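Journal > Odds and Ends > Moving

Ok quick one, kettle's on and half the kitchen is still in the hallway.

We moved. Again. Sixteen miles this time, Dow to Pindley, which doesn't sound like much until you do it with a borrowed van that won't go into third. Several trips. Lost count after the one with the mattress.

So — paperwork. I wanted to write down what I learned about moving with paper because I looked for this before we left and found nothing useful, just people telling me to scan everything. I'm not scanning everything. I have letters from my grandmother on that thin blue airmail stuff and the scanner makes them look like a tax form.

What I had: two drawers, a shoebox, a grocery bag from Cindia with warranties in it. Warranties for things we dont own anymore. A toaster from the apartment before the apartment before. Out it went. Out went 94 pages of lease from the old place too, after I checked the deposit had come back. (It had. Minus the blinds. Don't get me started.)

Then what's left gets split by how fast you'd need it. Not by subject, I tried by subject and ended up with a folder called House and a folder called Home. Fast means this week: IDs, new lease, the school forms, pet records. Slow means someday: old taxes, the letters, report cards. Fast stuff rides with you in the car. Slow stuff can go in the van with everything else.
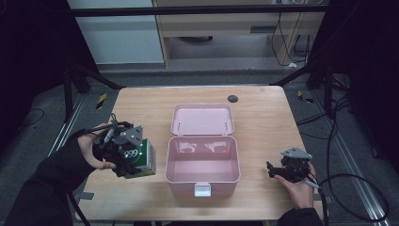 Erkia wrote in after my last post to say she keeps hers by year and always has, one big envelope per year, and that the moment you start deciding what's important you'll be on the floor until midnight reading old birthday cards. She also said to write the year on both sides becuase you will always pick it up backward.

Fair. I was on the floor until one.

But years don't work for me. I never remember what year anything happened. Did we get the cat before the wedding or after? No idea. I'd be opening every envelope.

Other things, fast, before I forget:

Change your address with the bank before the move. I did it after and the new card went to Dow. Still there as far as I know.

Take a picture of the meters on the way out. The gas people wanted a number and I had one, and that was the only phone call all month under ten minutes.

Don't put the new lease in a box marked MISC. Six boxes marked MISC. It was in the last one, under the bath towels.

Movers quoted us $2,000, for the record, which is why we had the van. My back says we should have paid it. My back isn't the one with the checkbook.

Still to find: the can opener, my good scissors, the cord for the lamp. The letters made it, all of them, dry and flat. Read three last night when I should have been putting the bed together.

More when the internet is in properly, they said between noon and 4.

Filed under: moving, paper piles, the new place

Contact | © All posts by the author | Back to top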